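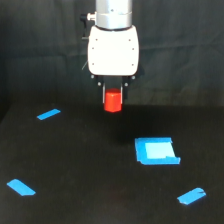 The pick-and-place cell at Rindale, with a block in the gripper.

About Rindale

Rindale is a small company that drops things, and writes down why. We are based in Cillham, above a tile showroom, and we test robot arms and grippers for people who would like to know what theirs will do on a bad day. Our clients make the arms, or buy them, or have just had a phone call from their insurance company about one.

Most automation firms will tell you on this page about their passion for excellence. We have a passion for the thing that happened on a Friday in June, which is how we ended up in this line of work, so we'll tell you about that.

How we started

Back then we were a regular integrator. We put arms into other people's buildings, bolted them down, taught them to move parts from one spot to another, and sent a bill. Úna Tierney ran the installs and Ankit Jaiswal wrote the code. They had one big customer, a packaging outfit called Buthelezi, and one very simple job on the bench: pick up a block, move it over, set it down in a square of blue tape.

The program ran 615 times without a hitch. Ankit has the log, and will show it to you whether or not you ask. On the next run the arm closed its fingers, lifted, and let go at the top of the move. The block bounced off the table and rolled under a cabinet. The arm carried on to the square, lowered a handful of nothing into it with great care, opened up, and reported a successful placement. Then it went back for another.

It went on reporting successful placements for 43 minutes. Úna was at lunch. Ankit was in the next room, watching a green light on a screen and feeling pretty good about himself.

What had gone wrong

Two things, neither of them exotic. A connector at the wrist had worked itself slack, so that in one particular pose the gripper lost its signal for a moment and fell back to its default. Its default was open. Somebody at some point had decided that a gripper with nothing to say should let go of whatever it was holding, and we had never thought to check.

The second thing was ours. The program asked the gripper whether it had been told to close. It never asked whether there was anything between the fingers. The answer to the first question was yes every single time, and that was what the green light meant.

The block weighed less than a sandwich and nobody was hurt. The parts at Buthelezi were steel and a good deal heavier, and there were people walking past them. We called the plant that same afternoon, which was not our favorite phone call, and they shut the line down until we had been through every wrist on the floor. We found the same slack connector on two more arms.
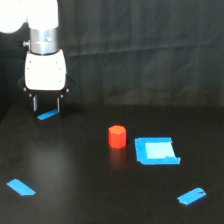 What we do now

We gave up installs the following spring. These days we take in an arm and gripper, or go out to where it lives, and try to make it fail while we're standing there with a notebook. The basic test is still a red block and a taped square on a black table. Visitors sometimes expect more. We have bigger setups too, but the block finds a surprising share of the trouble, and it's cheap to replace when it goes under the cabinet.

A standard check has 30 steps. We cut the signal in the middle of a lift. We cut the power, then the air if there is any, then bring them back in the wrong order. We wiggle every cable we can reach. We take the block away and see if the machine notices. Of the last batch of grippers we tested, 29 passed the wiggling and a good many fewer noticed the missing block.

You get a report in plain words, with the worst news on the first page. If we couldn't get a fault to come back a second time we say that too, and we don't pretend it went away. 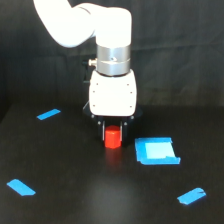 Red block between the fingers, taped square to the right.

Who we are

Úna Tierney, co-founder. Runs the test floor and decides when it's safe to walk up to anything. She has stopped more runs than the rest of us put together and has been wrong about it maybe twice. She no longer takes lunch while something is moving.

Ankit Jaiswal, co-founder. Looks after software and logging. He wrote Steteck, our in-house logger, which keeps what the arm was told to do and what it really did in separate columns, and makes a nasty noise when they disagree. It went off so often in its first week that the tile people came upstairs.

The rest of the team is split between the bench and the road. We're a quiet bunch and most of us used to do installs, so we know how a loose connector gets left loose. It's five to six, the customer is standing by the door with his coat on, and the light is green.

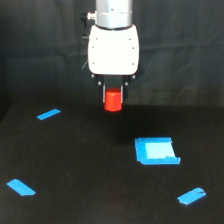
We do have some house rules. Stay outside the line when the arm is live, even if it's only holding a little block. If you hit the stop button, you don't owe anybody an explanation until you've finished your coffee. Anyone who says "it's never done that before" has to write it on the whiteboard, with the time.

Buthelezi, we're happy to say, is still a customer. They send us every new gripper before it goes near the line, usually with a note asking us not to be too gentle.

Working with us

If you have an arm that did something odd, call before you fix it. We'd much sooner see it broken. Leave the cables the way they are, keep the logs, and write down what you saw before everyone starts agreeing on a version. If you're in driving distance of Cillham we can often come the same week.

Tours are by appointment. Please wear closed shoes, and use the side stairs, as the showroom floor gets waxed in the mornings.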